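외벽 점검 기록을 어떻게 남길 것인가

건물 외벽의 상태를 확인하는 일은 오랫동안 보수 공사의 준비 단계로만 취급되어 왔다. 필자가 속한 점검 부서에서도 사정은 다르지 않았으며, 점검 결과는 공사 견적서의 첨부 자료로 보관되다가 공사가 끝나면 함께 폐기되는 경우가 많았다. 이 글에서는 지난 6월 Hakthorpe 단지의 외벽 점검 업무를 정리하면서 검토한 사항을 기록해 두고자 한다. 소속 부서의 공식 견해가 아니라 필자 개인의 의견임을 먼저 밝힌다.

Hakthorpe 단지는 주거동 두 개와 부속 주차동으로 이루어져 있다. 주거동의 외벽은 금속 복합 패널로 마감되어 있고, 저층부 일부에는 미장 마감이 남아 있다. 관리 주체가 보관하고 있던 도면은 준공 당시의 것으로, 이후에 교체된 패널의 위치와 자재 등급은 반영되어 있지 않았다. 점검을 의뢰받은 Fliltano 측에서는 드론 촬영을 우선 제안하였으나, 현장 책임자인 Sreekumar Warrier 씨는 도면 보완이 선행되어야 한다는 의견을 제출하였다. 협의 결과 도면 보완과 촬영을 병행하되, 촬영 구역의 번호는 보완된 도면을 기준으로 다시 부여하기로 하였다.

드론 촬영의 장점은 이미 널리 알려져 있다. 비계나 고소 작업대를 설치하지 않고도 상층부를 확인할 수 있고, 입주민의 통행을 제한하는 시간도 짧다. 그러나 이번 업무에서 수집된 사진은 1000장이 넘었으며, 이를 분류하는 데 든 시간은 촬영 시간을 크게 웃돌았다. 같은 패널을 다른 각도에서 찍은 사진이 서로 다른 구역 번호로 등록된 사례도 확인되었다. Hina Arain 씨가 분류 기준표를 새로 작성한 뒤에야 목록이 안정되었다.

기준표의 핵심은 단순하다. 모든 사진에 동 번호, 방위, 층, 패널 열을 순서대로 기재하고, 이음부와 모서리는 별도의 항목으로 관리한다. 결함이 없는 부위도 동일한 방식으로 등록한다. 결함이 있는 부위만 남겨 두면 다음 점검에서 변화의 시점을 추정할 수 없다. 이 원칙에 대해서는 내부에서도 이견이 있었다. 저장 용량과 검토 인력의 부담이 적지 않다는 지적이었고, 그 지적은 타당하다고 본다.
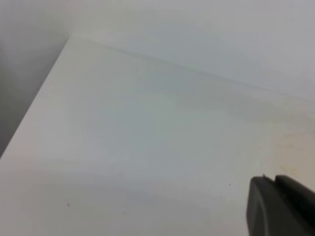
흰색 면과 회색 면, 그리고 그 사이의 경계.

다음으로 언급할 것은 촬영만으로 판단할 수 없는 사항이다. 패널 뒤쪽의 단열재 종류, 층간 방화띠의 연속성, 고정 철물의 부식 정도는 외부 사진에 나타나지 않는다. 이번 점검에서는 약 40개소를 선정하여 패널을 부분적으로 해체하고 내부를 확인하였다. 개소 선정은 Wiroj Kongkaew 씨가 맡았으며, 창호 주변과 발코니 하부에 비중을 두었다. 해체 부위의 복구 상태는 관리 주체의 입회 아래 확인을 마쳤고, 입회 기록은 점검 보고서의 부록으로 편철하였다.

입주민에 대한 안내 절차도 보완이 필요하였다. 최초 안내문에는 드론의 비행 시간만 기재되어 있었고, 촬영물의 보관 기간과 열람 권한에 관한 내용이 누락되어 있었다. 창문 안쪽이 촬영될 수 있다는 우려가 접수되어, 오전 10시 이전에는 비행하지 않고 거실 방향의 촬영은 사전에 공지하는 것으로 조정하였다. 수정된 안내문은 각 동 출입구와 승강기 내부에 게시하였다. 향후에는 안내문 초안을 점검 계획서와 함께 제출받는 것이 바람직하다.

비용에 관해서도 한 가지 덧붙인다. 드론을 활용한 점검의 견적은 통상 촬영 비용을 중심으로 작성되며, 자료 분류와 판독에 드는 비용은 기타 항목에 포함되는 경우가 많다. 발주자로서는 총액이 낮아 보이지만, 판독 기간이 연장되면 그 차이는 상당 부분 사라진다. 견적 단계에서 촬영, 분류, 판독, 부분 해체를 각각 별도의 항목으로 구분하도록 요구할 것을 권한다. Dinesh Roy 씨가 검토한 Vundumstead 단지의 계약서가 이러한 구성을 취하고 있으며, 변경 계약의 범위를 정할 때에도 참고가 된다.

현재 Hakthorpe 단지의 점검 자료는 관리 주체에 인계된 상태이다. 구역 번호 대조표는 보완 도면의 마지막 장에 수록하였으며, 주차동은 다음 차수의 점검 대상으로 이관되었다. 주차동의 미장 마감 부위에 적용할 분류 항목은 아직 확정되지 않았으므로, 초안이 마련되는 대로 이 블로그에 별도의 글로 정리할 예정이다.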